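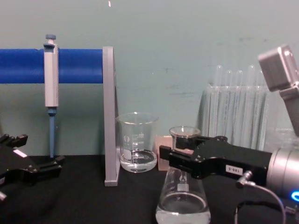 Wet Bench Inspection - Stostville Teaching Laboratory, Bay 2

Completed in June, before the bench is released for the Trovonura water testing course. Items are marked OK, Action or N/A.

1. Emergency eyewash - OK
Flushed for two minutes. Flow even from both nozzles. Tag initialled.

2. Safety shower - Action
Pull handle stiff. Valve to be serviced before first class.

3. Bench surface - OK
Black top, no cracks or lifting found at the joints. Wall behind has light scuffs - cosmetic, no repair requested.

4. Pipettes - OK
Stored upright on the stand. Calibration labels current. Unit 1136 is due next and goes to Endine with the next batch.

5. Glassware - Action
Rims and bases checked for chips. One 200 mL cylinder discarded to the broken glass bin. Bin is over the fill line and needs emptying.

6. Labelling - OK
Stock bottles carry contents, date and hazard class. Working solutions left out longer than 24 hours must be labelled the same way.

7. Fume cupboard - OK
Face velocity within limits. Sash moves freely. Dogbe service sticker in date.

8. Gas taps - N/A
Isolated at the wall.

9. Spill kit - Action
Neutraliser low. Gloves in size small missing - reorder.

Re-inspect items 2, 5 and 9 only.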